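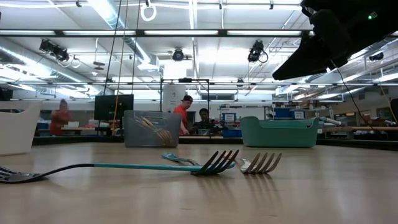
The cutlery table, gripper at top right. Fork handles are what I'm stuck on.

Home > Robot arms > Grippers and tooling > Questions

Parallel jaw or soft fingers for picking up cutlery off a flat table?

Asked 31/08/2022 · 374 views · 3 answers · 4 min read

Hi all, first proper question on here so be gentle! I'm trying to choose between two grippers for a sorting job and I've got myself in a muddle. The job is dead simple on paper: forks and spoons lie about on a wooden table, the arm picks each one up and drops it in the right plastic bin. Some of it is metal, some plastic, some wooden, and there are a few big serving things with long coloured handles like the teal fork in the photo.

I've got a Drelter parallel jaw with the flat rubber pads that came in the box, and a Ludonier soft three-finger one on loan until I make my mind up. I ran 500 picks with each, same utensils, same camera position, same (slow) speed. The Drelter dropped or missed 27 of them. The Ludonier was a lot worse on the thin metal forks but it never once lost a fat handle, and it was much kinder to the plastic spoons, which the Drelter likes to squirt across the table like a bar of soap.

What's really getting me is anything lying dead flat. If a fork is tipped up on its side the jaws slide round the neck and off we go. If it's flat the pads come down, bump the wood, the arm decides it has hit something and stops. I've tried coming down less far and then it just closes on air.

So do I stick with the Drelter and change the pads, or is there a trick to the soft one that I'm missing? I'd also like to know if anybody has had luck with the camera side of things, as the shiny forks come and go in my depth picture depending on which way they're facing. Overhead strip lights, can't change those.

Share · Save · 6 comments

3 Answers

Lindiwe Potgieter · 332 points

Keep the parallel jaw, change the fingers. I went round this exact loop with kitchen bits and the pads you get in the box are far too thick at the tip. You want something that tapers to a thin edge, with a bit of bend in it, so it can touch the table and fold slightly while it closes. I cut mine out of an old rubber door wedge first (looked awful, worked a treat) and then printed a tidier pair in flexible filament.

Second thing, don't drive to a fixed height. Come down gently until you feel the table, back off by a hair, then close. Most controllers have some sort of force or contact stop you can set, and I'd guess yours is set for "crash" when what you want is "touch". Lower the speed for the last bit of the move and you can make that limit a lot more sensitive without false stops.

And grab in a different place! With a long serving fork everyone goes for the middle of the handle. Try the spot where the neck meets the handle. It's nearer the balance point if the head is heavy, and on most of them the neck lifts off the table a touch so there's a gap to get under. Weigh one on your finger and see where it tips.

For the wooden ones I wouldn't worry, they're the easiest thing in the box with either gripper. If you're picking out of a bin instead of off the table, that's another story and you should ask it separately, because they lean on each other and you get two at a time.

On the shiny forks: I gave up on depth for metal. I find the outline in the ordinary colour picture and assume the thing is sitting on the table, then let the contact stop sort out the height. A plain matt cloth helped too, if you're allowed one. Bare wood with a bit of a sheen gives you reflections of its own.

14 found this useful · Share

trivstead_tom

I'd go vacuum. We use suction at Trivstead for trays and lids and it never misses.

2 found this useful · Share

> Comment from the asker: thanks, but I can't see a cup sealing on tines or a skinny metal neck? Spoons maybe. I did have a go with a small cup on a spoon bowl and it kept hissing.

> trivstead_tom: fair point, ours are all flat. Might still be worth it for the spoons, you can get a bellows cup that copes with a curve.

gripnotes

Bit of a ramble from me as I've only used the older Ludonier. The soft fingers want to wrap round something, so on thin stuff they just meet in the middle with the fork lying loose between them. You can get fingernail tips for them (mine were made by Whitfield, no idea if they still do them) that clip on the ends and give you a hard edge. They helped with teaspoons. They also fell off quite a lot, so put a dab of glue on if it's yours and don't if it's a loan, ha.

If you can only keep one I'd agree with the answer above and go parallel. If somebody else is paying, keep both and put a quick-change plate on the wrist. I fitted one in July and swapping takes me less time than finding the hex key used to.

Also check which way your jaws are turned before you blame the pads. I had mine a few degrees out from the handle for weeks and every pick was going on at a slant. The fat handles forgave it and the thin ones didn't, which sounds a bit like your results.

5 found this useful · Share

> Comment from the asker: oh no, I've never checked that. Will have a look tonight. Door wedge ordered as well!

> Lindiwe Potgieter: get the brown rubber sort if you can, the grey one I tried went crumbly.

Related: Setting a contact stop without nuisance trips | Printed fingers, which filament? | Depth cameras and shiny things

Ask a question | Unanswered | Tags | Help | Back to top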